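6 Setting up the wrist view in a simulated kitchen

This section covers loading a kitchen into Deklow, attaching a wrist camera to the arm and checking that the view matches the arm pose before you record or replay anything. You need a working installation (section 2) and at least one arm model in your project folder (section 4). If you are driving a real arm through the Kushnir bridge, disconnect it first. The steps below move the simulated arm without asking for confirmation, and an attached arm will follow.

6.1 Load the kitchen

1. Open your project and choose Scene, then Load.
2. Pick a room from the Grirkach set. Any room marked "fixed base" will do.
3. Wait for the status line to read Ready. The first load builds the collision meshes and takes roughly 3 minutes on a laptop. Later loads use the stored copy.
4. Choose Scene, then Check. Any overlaps between the arm and the furniture are listed in the log pane.
5. If overlaps are listed, move the arm base with the Place tool and run Check again.

Note: Check looks at the start pose only. It does not tell you whether a path through the room is clear.

6.2 Attach the wrist camera

1. In the arm tree, select the last link before the gripper. On most models this is called tool_mount.
2. Right-click and choose Add sensor, then Colour camera.
3. Set Parent to tool_mount. Do not leave it at World, or the camera will stay behind when the arm moves.
4. Set the forward axis to match your gripper. The default is +Z.
5. Set the near clip to 13 mm. A larger value may slice off the ends of the fingers in the view, and any mask made from that view will be wrong.
6. Press Apply, then Save sensor.

Caution: Save sensor overwrites the sensor file for that arm in every project that links to it. If you share arm files with other people, use Save sensor as and give the file a new name.

6.3 Check the view against the pose

Do this every time you change the mount, the arm model or the room.

1. Send the arm to the pose named look_up. It tilts the wrist steeply so that the gripper points away from the worktop.
2. Open the Sensor pane and select the wrist camera.
3. Open the gripper fully with the slider.
4. Find both fingers. They should come up from the bottom edge of the view with a clear gap between them. A thin strip of the gripper base may show as well.
5. Look at what lies beyond the fingers. With the wrist tilted you should get walls, windows or the underside of something overhead, drawn at a slant.
6. Compare the slant with the wrist angles in the Joint pane. If the view looks level while the wrist is tilted, the camera is still attached to World. Go back to step 3 of 6.2.

The fingers are your fixed reference. The room behind them swings about as the wrist turns, but the finger mounts should keep the same place in the view. It is fine for large parts of the view to be plain or dark. The simple renderer leaves many surfaces flat, and an area with nothing in it is not a fault in the sensor.

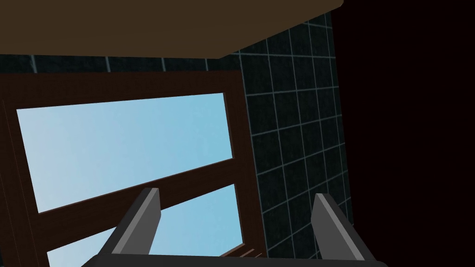 Anjana Cassim asks whether a tilted view like this should be turned level before it goes to the policy, as her team's older tool did that without asking and their code still expects it. Leave it as it is. Deklow passes the view on exactly as the camera sees it, and the wrist pose goes with it in the same packet. If your code does need a level view, turn on Roll correction in the policy input settings and leave the sensor alone. Recordings made with it on and off should not be mixed in one training set.

6.4 Set the self mask

The self mask tells the perception module which pixels belong to the gripper, so that the planner does not treat the fingers as obstacles.

1. With the arm still at look_up, choose Sensor, then Build self mask.
2. Set Source to Model. Source: Colour is kept for old projects and copes badly with grey grippers against dark walls.
3. Run the finger slider from open to closed and back. The mask is built for each position as you go.
4. Set Margin to 3 pixels.
5. Tick Show mask and look along the finger edges. The tint should cover the whole finger and stop just outside it.
6. Press Store.

Note: the mask is tied to the gripper file. If you change the fingers, build it again.

6.5 Camera rate and control rate

The control loop runs at 50 Hz by default. The camera does not need to match it. Set the camera rate under Sensor, then Timing, and leave Hold last frame ticked, so that the policy always has a view to work from. If the log shows "stale frame" more than now and then, lower the control rate before you lower the image size – a smaller image means building the mask again.

6.6 If something is wrong

View is completely black: the camera may be inside a mesh. Move it forward along the tool axis and press Apply.

No fingers in view: check the forward axis (6.2, step 4), then the near clip.

Fingers jump from side to side as the arm moves: two cameras share one name. Rename one and restart the session.

Windows show sky but the planner reports a free path through them: glass has been left out of the collision set. Choose Scene, then Collision, and tick Glass panes. Run Check again afterwards.

Planner refuses every goal from look_up: the self mask is missing or was built for another gripper. Repeat 6.4.

Joint limits and named poses are covered in section 7. Section last changed 12 Mar 2023.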